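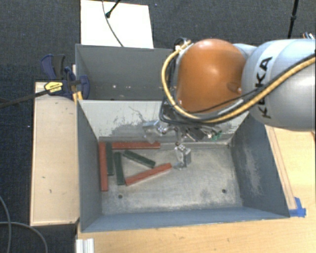
3. 機材の購入計画と予算取り

この章は発注前に読む。組み立ては4章、ソフトの設定は5章。もうアームが届いている人は3.4から読んでも可。ただし3.2の表だけは埋めておくこと。あとで必ず聞かれる。

対象:Nestentセル(ビンピッキング、アーム1台、ビン1個、卓上構成)。2台構成は別冊。

3.1 先に決めること

金額の話の前に、下の項目を紙に書く。口頭で決めない。

1. 何をつかむか。寸法、重さ、表面、色。現物を用意する。図面だけは不可。

2. ビンの形。平底か、壁に傾斜があるか。傾斜壁のホッパー型だと部品が底に寄るかわりに、壁ぎわでグリッパの胴体が当たりやすい。壁の角度と底の平らな部分の広さを両方書くこと。底だけ測って注文するとだいたい失敗する。

3. どこに置くか。床の種類も書く。カーペットの部屋はケーブルと台の足まわりの扱いが変わる(3.5参照)。

4. 誰が使うか。専任か、兼任か。兼任なら立ち上げ期間を長めに見積もる。

5. いつまで使うか。短期なら借りる選択肢あり(3.6)。

注:1の「つかむもの」は、最初は角材が楽。細長い直方体の木片、色は二色もあれば十分。赤と緑の木片を傾斜壁のビンに入れて始める構成なら、認識の調整と把持の調整を分けて進められる。いきなり製品部品で始めない。

注:木片の費用は消耗品で落とすこと。設備費に混ぜると経理から戻ってくる。

3.2 費目表の作り方

費目は次の順で並べる。順番を変えると前回の表と比べられなくなるので変えない。

A アーム本体とコントローラ
B グリッパ、手首まわりのブラケット、継手
C ケーブル、ケーブル保護、コネクタ
D ビン
E 架台、天板、アルミフレーム
F 固定具(クランプ、テープ、板)
G カメラ、照明
H 安全(非常停止、柵、表示)
I 輸送、据付
J 教育
K 予備

手順

1. AとBを別々に見積りを取る。一式の見積りは受け取らない。Lerariは頼めば分けてくれる。最初に言わないと一式で来る。

2. Cは「付属」と書かれていても行を作る。金額ゼロで残す。付属ケーブルの長さが足りず買い足し、というのが一番多い。

3. DとEは社内製作でも金額を入れる。材料費+作業時間。作業時間を入れないと、次の年度に同じものを外注したときに急に高くなったように見える。

4. Fを忘れない。後述。

5. Kは最後に入れる。AからJが全部埋まる前にKを決めない。

6. 表の右端に「誰が確認したか」を書く。空欄のまま提出しない。

注意:為替のある見積りは、取得日と通貨をそのまま残す。円に直した数字だけ残すと、更新のときに元がわからなくなる。

注意:有効期限切れの見積りで稟議を出さないこと。前回これで一か月遅れた。

3.3 アームの選び方

ここは短く。詳しくは各社の資料。

・可搬質量は「つかむもの+グリッパ+ブラケット+ケーブル」で見る。つかむものだけで選ばない。手首に基板や金具をあとから足すと、けっこう重くなる。

・リーチはビンの一番遠い隅、しかも底で確認。上から見た平面の距離だけで決めると、奥の壁の手前で手首が寝てしまい届かない。奥の壁が高いビンは特に。

・床置きか卓上か。卓上なら天板の強度をEの見積りに反映する。木の天板を使う場合は、アームの固定部の下に何を入れるかまで書く。

・既にKUKAなど手持ちのアームがある部署は、Aを「流用」とし、金額欄には点検と移設の費用だけ入れる。ゼロにはしない。

・コントローラの置き場所と電源。これも先に。机の下に入ると思っていて入らない。

確認の手順

1. ビンと同じ大きさの箱を段ボールで作る。壁の傾斜も合わせる。

2. 設置予定の場所に置き、床にアームの想定位置をテープで示す。

3. 隅四か所と底の中央について、手先の位置と向きをシミュレータで出す。

4. 届かない隅があれば、アームを大きくする前にビンの向きを変えてみる。安い方から。

5. 結果を一枚にまとめて費目表に添付。画面の写しだけでは不可、条件も書く。

3.4 グリッパと手首まわり

Flakusの二本指を標準の見積り先としている。納期25日。特注の指先は別途なので、見積依頼のときに指先の形を必ず添える。

1. 指先の幅を決める。木片のすき間に入る幅。木片どうしが重なったり、くっついて並んだりした状態を想定する。一本だけぽつんと置いた状態で決めないこと。

2. 指先の長さを決める。底近くまで下げたとき、ブラケットや基板がビンの壁に当たらない長さ。傾斜壁だとここが効く。

3. ブラケットは既製品優先。社内加工は予備を一組つくる。加工の順番待ちがあるので、一組だけだと壊したときに止まる。

4. 手首に基板を載せるなら、カバーの費用も入れる。むき出しでも動くが、予算上は最初から入れておく。あとから出すと説明が面倒。

5. ケーブルは手首を回しきった姿勢で長さを測る。まっすぐの姿勢で測った長さで注文しない。関節の外側を回るぶん、かなり余計に要る。

注意:ケーブルの束をアームの外側に沿わせる場合、保護スリーブと留め具をCに入れる。結束バンドだけで済ませる計画にしない。

注意:先端が底すれすれまで下がる作業では、底面も指先も消耗品と考える。指先の交換分をKに入れておくこと。

Hadi Harbのメモより:「指先の予備は最初の発注に入れる。後で一個だけ頼むと送料の方が高い」。そのとおりだったので残しておく。

3.5 ビン、架台、固定具

安いので後回しにされる。で、立ち上げの日に足りない。

ビン

1. 板金で作る場合、板厚と内面の仕上げを指定する。光る面はカメラで困る。つや消しか、灰色系。

2. 底に穴が要るかどうか。固定用、位置決め用など。要らないなら「穴なし」と書く。書かないと加工屋が気をきかせる。

3. 擦れ傷やへこみは前提。認識用の背景画像を取り直す手間を、教育か立ち上げの時間に入れておく。

4. 二個作る。一個目で寸法が変わるので、図面の版を確任してから二個目。

Šimkusに板金を出す場合は、図面に角の処理を書き込む。前回は書き忘れて手を切りそうになった。切断端の面取りを明記。

架台と天板

5. 天板は広めに。ビンとアームのほかに、手で物を置く場所が要る。

6. アルミフレームは必要長さより長めに買い、切る。短い端材は取っておく。ストッパーや仮の支えに使える。

7. カーペットの部屋では、台の足の下に敷板を入れるかどうか決める。入れるならEに計上。

固定具

8. バークランプ。ビンに板を添えて押さえるのに使う。数は多めに。ほかの班に持っていかれるぶんも見る。

9. 添え板、細い木枠、養生テープ。青い養生テープは位置の目印にも使うので、色を統一しておくと楽。

10. 仮固定と本固定を費目で分ける。仮固定のまま運転を続ける計画は認めない。クランプ止めは位置出しまで。

注意:クランプの柄と棒は思ったより外へ出る。通路側に出さない配置にしてから台の寸法を決めること。

注意:床を這うケーブルは、カーペットの上でも足を引っかける。ケーブルカバーはH(安全)で計上。Cではない。ここよく間違う。

3.6 買うか、借りるか、流用か

判断は下の順。

1. 社内にあるか。機材台帳を見る。台帳にない機材もあるのでRima Shboulさんに一度聞く。

2. あるなら、いつまで空いているか。返却日を書面で。

3. ないなら、使用期間で分ける。半年に満たないなら借りる見積りも取る。それより長いなら購入で出してよい。

4. 借りる場合、穴あけや塗装ができるかを確認。できないことが多い。架台だけは買う、という組み合わせもあり。

5. 中古は、コントローラの保守がいつまで受けられるかを先に聞く。値段はその後。

流用のとき忘れがちなもの:教示ペンダントのケーブル、取付ボルト、前の使用者のプログラムの消去、保険の名義。

3.7 立ち上げ費と消耗品

機材だけの予算にしない。人が動く費用。

・据付立会い
・教育(操作者、保守者で別)
・試験運転の期間の人件費
・木片、テープ、指先の交換分
・ケーブルの買い足し

試験運転は把持300回を一区切りとする。途中で指先か照明を変えたら数え直し。これを知らずに期間を組むと足りなくなる。

木片は200個まとめ買い。塗装も同じロットで頼むこと。色がばらつくと閾値の調整をやり直すことになる。塗装がはげてきたものは抜く。抜いたぶんの補充も消耗品で。

注:教育費は受ける人数で変わる。Lerariの講習は日程が先に埋まる。発注と同時に席を押さえる。納品を待ってからだと、機械はあるのに動かせる人がいない期間ができる。

3.8 提出と承認

1. 費目表、見積書、3.3の確認結果、3.1の紙。この四つをそろえる。

2. 表題に予算コード3259を入れる。入っていないと受付で止まる。メール本文ではなく表題。

3. 技術確認はViktória Takácsさん、安全確認はKiros Zelekeさん。順番は技術が先。安全確認後に配置を変えたらやり直し。

4. 今年度分の締めは2月。締めの直前は混む。アームは納期が長いので、締めぎりぎりに出すと納品が年度をまたぐ。またぐ場合は事前に相談。

5. 差し戻しは赤字の箇所だけ直して再提出。ついでにほかを直さない。どこが変わったか追えなくなる。

差し戻しの多い理由

・一式見積り
・Kの根拠なし(「念のため」は不可)
・架台とビンがゼロ円
・ケーブル長の記載なし
・据付日に教育の予定が重なっている
・安全の欄が「別途」のまま

注意:承認前に口頭発注しないこと。値引きの期限が迫っていても。期限は業者に延ばしてもらえる。まず聞く。

3.9 発注後、納品まで

待っている間にやること。

1. 天板と架台を先に組む。水平を見ておく。

2. 電源工事の日を決める。アームの納品日より前。

3. 段ボールのビンを本物に入れ替え、隅の位置をもう一度測る。図面と違えばすぐ連絡。

4. 搬入経路。扉の幅、段差、エレベータ。梱包の外寸で見ること、機械の寸法ではない。

5. 梱包材の置き場。返送が要る場合があるので、捨てる前に業者に聞く。

6. 受入検査の用紙を印刷。品名と型番は先に埋めて奥。

7. 費目表に実績の列を足す。請求が来た順に記入。月末にまとめて書くと、どの行の請求かわからなくなる。

注意:分納になった場合、グリッパだけ先に届いても開梱と員数確認はその日にする。足りない部品の申し出には期限がある。

注意:アームの固定は4章を読んでから。吊り具の用意がないまま箱から出さない。

費目表のひな型はLucie Gillさんが管理。古い版が共有フォルダに残っているので、必ず10/7/20版を使うこと。古い方はHの行がない。

4章「組み立てと固定」に進む。

関連項目
・4章 組み立てと固定
・4.2 天板へのアーム取付
・5章 ソフトの初期設定
・6.1 グリッパ指先の交換
・付録B 費目表の記入例
・付録C 受入検査用紙
・別冊 Nestent 2台構成の計画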